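Pladby folding cloth, navy, large: two months in

I've never enjoyed folding. I'll happily iron, I'll even darn a sock if the radio is on, but give me a basket of clean washing and I'll find something else to do until it's all creased again. My table doesn't help - the surface is slippery and every T-shirt slides away from me the minute I try to square it up. So when Golnar Kiani told me she'd started spreading a big dark cloth over hers first, and that it had changed her life (her words, she does get carried away), I went off and ordered the Pladby one in navy.

It came folded up very small and smelling a bit of warehouse. One wash at 30 sorted that out. It's softer than I was expecting, with more drape to it, so it flops over the edge nicely instead of sticking out like cardboard. The flip side is that it takes a crease if you so much as look at it.
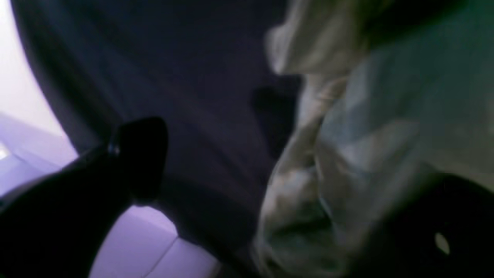
I did think about sending it back in the first week. The large is properly large, and if your table is on the small side you end up with a lot of extra cloth hanging about your knees. I've since learned to tuck the spare underneath and forget about it. Golnar has the medium and says hers is a touch too short, so there may be no pleasing either of us.

Now the good bit. Things stay where you put them! Cotton grips it, tea towels grip it, even those thin viscose tops that normally pour themselves onto the floor will sit still long enough to get the sleeves in. I'm faster than I was, and my piles are a lot straighter. Pale things are the best of all because you can see every edge against the dark. I had a stack of sage green cloths from Foltmont that I could never get square and now I can line the corners up by eye.

Black socks are another matter. You will lose them on it. I lost one for most of an evening.

The other grumble is fluff. Dark cloth plus a fresh towel is asking for trouble, and I go over mine with a lint roller after every big load. Shaking it out of the back door does half the job.

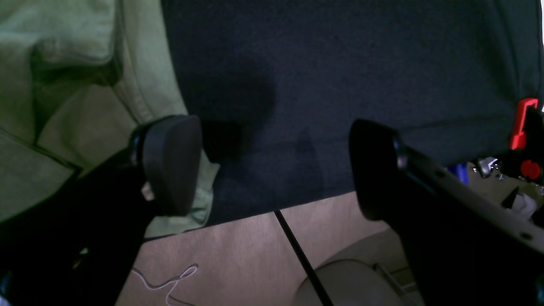 Han-gyeol Um wrote in to say the fluff gets much better after the fifth or sixth wash, and that it helps to leave out the fabric softener, which had made his cling to everything. He also keeps his on the table all week and simply folds whatever turns up.

I've stopped using softener on mine and I think he's right, though it's early days. Leaving it out all week wouldn't work here, we'd have toast crumbs in it by breakfast.

I tried the Tsuji mat as well, a friend's, for comparison. It's stiffer and lies flatter, and if creases in the cloth underneath bother you then that's the one to get. I found it a nuisance to put away. The Pladby goes in a drawer.

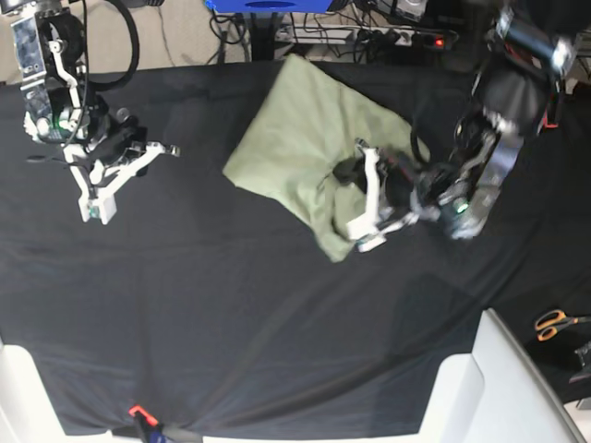 Page last updated: May 28, 2026

A few of you have asked whether the creases in the cloth end up in the clothes. They don't, not so I've noticed. I smooth it with my forearm before I start and again halfway through. For small square things, napkins and flannels and so on, it makes no odds at all. For a shirt I take a bit more care around the collar.

Score: 80 out of 100. I'd knock the fluff off if I could and give it more. Get the medium for a small table, the large for anything you'd seat six at, and buy a lint roller at the same time.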